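Workshop notebook, August 2024
Glaze tests, the Ketis blue again

OK so I finally opened the kiln and the Ketis blue is still crawling. Better than in March, when it pulled back into sad little islands all over the shoulder of every mug, but there are bare patches under the handles and I'm getting tired of looking at them!

What I changed this time: bisque went up a bit hotter, I wiped every piece with a damp sponge (the dust in here is awful, we all know it), and I mixed a fresh 1,000 g batch so I'm not blaming an old bucket that's been topped up forever. Sieved twice. The old batch only ever got one pass and I think that was lazy of me.

The Sunder clay took it best. The Shirazi tiles were patchy again, mostly on the rims, and I suspect I'm just dipping them too long – seven seconds is way too much for a glaze this thick. Try three next time and see. Also somebody please write the water you add on the lid. I added 40 g and have no clue what went in before me.

Next up is swapping out part of the raw clay for calcined. It shrinks less when it dries, so the cracks you see before firing ought to close up. I'll do a 100 g cup first and keep the rest of the bucket as is.

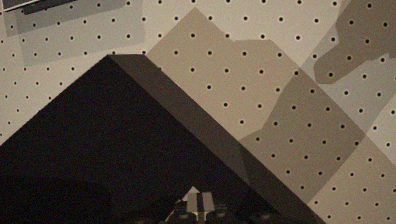 Can a crawled piece be saved? Sometimes, if you warm it up, dab thicker glaze on the bare spots and fire it again, though the patch usually shows.

The Tisanora order can wait until I have one clean shelf of blue. Test tiles are on the windowsill, marked on the back in pencil underglaze – don't stack them, the little ones stick out and chip. Need more cones too.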